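Fold to the Shelf, Not to the Stack

By Dorota Gajewski

Most written advice on folding clothes treats the fold as a way to save space. The advice gives a number of panels, a direction for each crease and a picture of a tidy drawer. It seldom gives the dimension of the drawer. I think this is the wrong starting point, and that household folding should be specified the way any other packing problem is specified: from the container inward.

A folded garment has three dimensions that matter. Width and depth are set by the person folding. Thickness is set by the fabric and the number of layers, and it is the one most people ignore. A thin cotton shirt in eight layers can be handled as a flat sheet. A brushed or napped fabric in eight layers cannot. It forms a block with a rounded front edge, it resists compression, and it recovers some of its height within minutes of being pressed down. Any method that prescribes the same number of folds for both will fail on one of them.

My own shelves have a clear depth of 275 mm. Heavy pieces are folded to that depth and no further. The main fold faces out, so that one garment can be drawn from the stack by its edge without disturbing the one beneath. Raw edges and hems go to the back. The result is a thick rectangle, and I accept the thickness in exchange for two fewer creases.
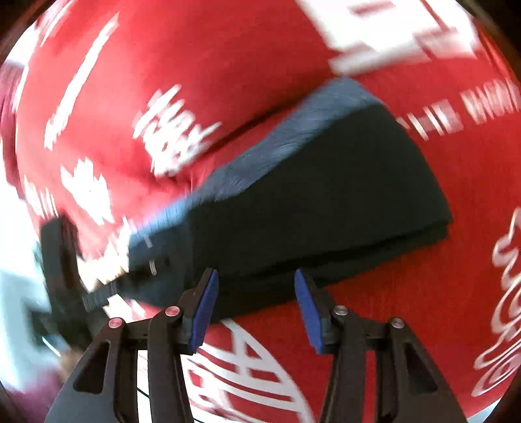
A folded navy cloth with a brushed upper surface, laid on red printed fabric.

The case against this approach was put to me by Wiesława Krawczyk, who ran the linen room of a small hotel for 19 years and folds everything to a single module. Her argument is that uniform width permits uniform stacks, and that uniform stacks can be checked at a glance. For sheets and towels I concede the point. A hotel owns many copies of few items. A household owns few copies of many items, and a module that suits the towel will put a hard crease across the chest of a sweatshirt.

Creases are the real cost. Each fold bends the outer layer around the inner ones, and the load of the stack fixes that bend in place. On smooth fabric the crease shows as a line. On brushed fabric the pile is flattened along the line and reflects light differently, and on dark colors the mark is easier to see. Washing usually removes it. Wearing the garment for an hour usually does not.

Printed fabric needs a separate rule. The print should never lie on the outside radius of a sharp fold, where the ink layer is stretched, and it should not be pressed directly against another print in a warm closet. I fold prints inward over a single loose turn and put a plain garment between them. Elin Rowlands, my neighbor, regards this as excessive. Her prints are cracked at the centerline. Mine are older and have cracked elsewhere, mostly at the shoulders, which I attribute to the dryer.

The second common error is working on the wrong surface. A hard, slick tabletop lets the bottom layer slide while the top layer is being turned, and the two edges finish out of line. A bed is worse in a different way, as the mattress gives under the hand and the fold comes out curved. A table with a cloth over it is adequate. The cloth grips the bottom layer and the table keeps it flat. Any fabric that does not shed will do.

Folding boards deserve a short mention. I have owned two. The better one, a Fliltum with hinged side panels, produces a consistent width and has no effect on depth, so the last fold is still made by hand and by eye. It is useful for shirts. It closes badly on anything thick, and the hinges lift at the corners. I gave it to Leokadia Kubiak in April and have not replaced it.

What I would like to see is a dull change in how storage furniture is sold. Manufacturers publish outside dimensions and a load limit per shelf. They could also publish the usable depth and the clear height between shelves, in the same table, in the same units. With those two numbers a person can work out the fold before buying the cabinet. I measured 9 cabinets in two stores last winter, and the clear height was on the label of only one of them.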